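I've had Filtwood's kitchen simulator, the Allholm pack, since June. It costs $229 and comes with 19 counter layouts and a two-finger arm ready to load.

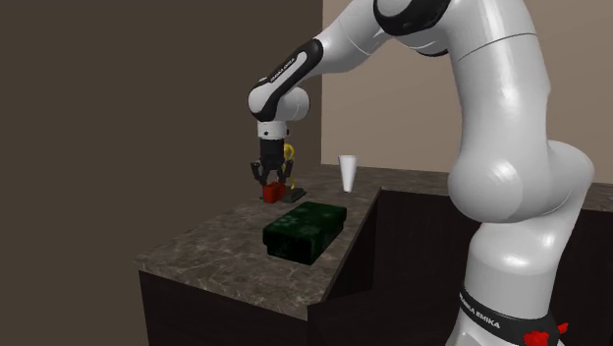 Does it need a fast computer? A midrange desktop ran it fine for me.

Setup was easy, and the marbled counter loads quickly — the manual is thin, though. I logged 181 practice grasps before one of the fingers passed through a cup. Four stars.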